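Cinedside Community Boards > Gifts, Parties and Wrapping > Bags, Boxes and Paper
Topic: Candy in gift bags, how do you keep them from slumping?

marzipan_moth
30 May 2025
Hi everyone! Long-time reader, and I think this is my third post ever, so please be gentle. I put together candy bags for my block every January and again at the start of summer, when the kids finish school (and, let's be fair, their parents need something sweet just as much). My trouble is always the bag. I buy the thin, cheerful ones because I can't resist a pattern, and by the time I've got a couple of pouches in there the whole thing has folded over at the waist like it's looking for a dropped earring.

I'm doing a mix of Fox's this time, plus one big loud bag of candy that my sister swears by, and I haven't decided if that one goes in or gets handed over separately with a ribbon on it. Please tell me how you pack yours. Pouches flat? Standing? Tissue or no tissue?
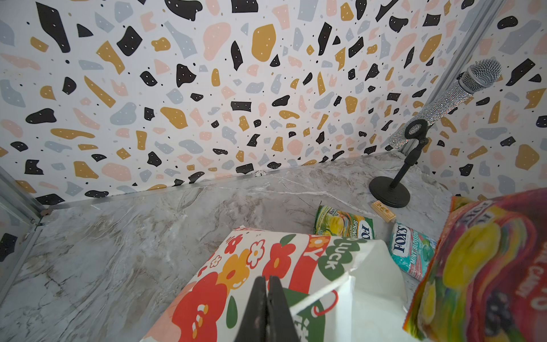

The flowery JOY and LUCK bag, with the Spring Fruits and the Mint Blossom waiting behind it.

pennywhistle266
Oh, I love that bag! Those big red daisies! I'd have bought it too and worried about the slumping later, which tells you how much help I'm going to be.

My two cents, though: stand the pouches up, back to back, with the widest one against the side that likes to cave in. The candy sinks to the bottom of each pouch and makes a little foot, and the bag stands around it. I did 67 bags this way for a wedding shower in Hodby, and I think I lost one, and that one was my nephew sitting on it.

Orchard_Lane_Knits
I'm going to disagree with Penny, very fondly. Standing pouches look lovely on your own table and then somebody carries the bag to the car and everything leans to one side. I lay mine flat, one on top of another, with a piece of cardboard cut to the base of the bag underneath. The cardboard does nearly all the work. Cereal box is fine, and if you put the plain side up it looks like you meant it.

And no mint in with the fruit, please, for the love of everything. I know the pouches are sealed. I don't care. I once opened a gift bag that had sat in a warm hallway for 8 days, and every single thing in it tasted like toothpaste.

pennywhistle266
Sealed is sealed! I've had mint and fruit in the same tin for months. I do believe you about the hallway, but I think that was a cheap mint.

sketov_sweets_gal
I used to work the counter at Sketov and we filled these by the hundred at the holidays, 700 in one week my last year, and my hands still remember it. One thing I'd say before you choose flat or standing is to open the bag all the way first. Put your whole hand in, right down to the corners, and push the base square. People skip that and fill it while the sides are still half folded, and then of course it buckles.
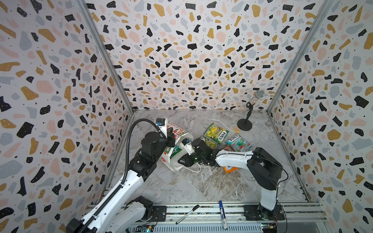
Filling goes so much more easily when the bag is held open for you, and at the counter we always worked in pairs when we could, one person on the bag and one on the candy. I know that's a luxury at home, but a teenager will do it for a pack of gummies. The other half of it is having everything out where you can get at it before you begin, like the three Fox's packets on the floor to the right of the white bag. I'd start with the green and yellow one at the bottom and build up from there, and I'd leave the brightest packet for last so there's some color at the top when it's opened. Tissue goes in at the very end, pinched from the middle and dropped in, never folded.

Orchard_Lane_Knits
Pushing the corners out first is good advice and I'm annoyed I left it out. I still want my cardboard.

bouzid_bound
Cardboard person here too. I'd hand the big candy bag over separately, marzipan. Anything that glossy and stiff will fight the handles the whole way home, and it's already a present by itself. Tie a ribbon around the neck and call it done. The Bouzid shop on the corner near me sells curling ribbon by the yard if you're anywhere close.

marzipan_moth
You're all so kind, thank you! I've cut up a cracker box for the bases and I'm going to try them flat, with my hand down in the corners first, and I'll do one of Penny's standing ones to be fair to her. The big bag is getting a ribbon. I haven't settled the mint question, and my sister has now weighed in on the side of the toothpaste theory, so I may do separate mint bags for the grown-ups.

pennywhistle266
Traitors, the lot of you. Post the standing one when it's done!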